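EDUC 2144: Spatial Language and Early Measurement
Handout 6: Prepositions, containment and the first ideas of volume
Drultarham College, Early Years Program
Revised March 24, 2023

1. Scope of this handout

Handout 5 dealt with counting words. This one covers the words children use for where things are (in, on, under, beside, behind) and the way those words support later work on capacity and volume. It should be read before the July practicum. Section 5 is assessable. Section 6 is background for students taking the extension option.

2. Order of acquisition

In English, the terms in, on and under generally appear before in front of and behind. The first group can be judged from the two objects alone. A ball on a box is on it from every side of the room. The second group depends on a reference frame. If the reference object has a front of its own, such as a chair or a toy car, the child can use that front. If it has none, such as a plain block, the child must borrow a front from the speaker or from some other feature of the setting.

Comprehension and production should be recorded separately. A child who places a ball under a cup on request may still say "there" when asked where it is. Treat pointing as a response and write it down in the gesture column of the Tella sheet.

For comparison tasks, keep the located objects the same kind and colour and change only the relation. Ball on top, ball inside and ball in front is a standard contrast set with any open-fronted, round-topped shape.

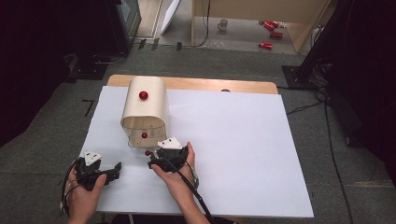 3. Containment and support

Containment is a graded relation. An apple heaped above the rim of a bowl is still said to be in the bowl, although no part of it may lie below the rim. Adults accept this because the bowl controls where the apple goes: move the bowl and the apple moves too. Young children vary in whether they accept it, and the variation is useful in assessment.

Support is graded in the same way. A picture is on a wall and a fly is on a ceiling, but neither rests on a horizontal surface. Some languages split these uses of on into two or three separate words. Students working in multilingual rooms should check the home language before marking a response as an error.

Surface terms also behave differently from container terms when nothing is present. "The box is empty" is ordinary English. "The table is empty" is less common, and many speakers prefer "bare" or "clear".

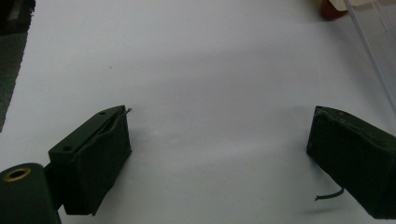
The same asymmetry shows up in children's questions. They ask what is in a closed box well before they ask what is on a high shelf, and their guesses about the box tend to be more specific. In the Stundari preschool transcripts, supplied with the course reader, 44 utterances contain a locative term. Code each one for relation, reference object and whether the object named was visible to the child. Keep your coding sheet, as it will be used again in Handout 8.

4. From containment to capacity

A child who uses in reliably does not yet have a concept of capacity. Capacity requires the interior of a container to be treated as an amount. Typical steps are filling and emptying, direct comparison by pouring, and comparison using a repeated unit such as a scoop. Formal units come later.

Transparent containers let the child see the level, which invites comparison by height alone. A tall narrow jar is then judged to hold more than a wide low one. Opaque containers remove that cue but also remove the evidence. Use both kinds and note which one was offered first.

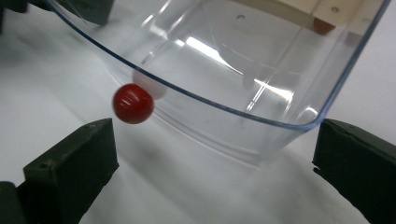 Must the two containers differ in both height and width?
For the first trial, keep the width constant and vary the height. Vary both from the second trial onward, and record the child's prediction before any pouring takes place.

5. Coding exercise (assessable)

Code the first 13 utterances of the Gosling transcript using the categories in section 3. Where the reference object is not named, enter NR and give the line number. Do not infer a relation from the adult's reply.

Submit the sheet and a commentary of one page. Spelling in the transcript is as recorded and should not be corrected.

6. Extension

Compare the use of in with rigid and flexible containers (a bucket, a sock, a cupped hand). State which uses can be explained by geometry and which need an account of control over location. Two pages at most, with references in the program style.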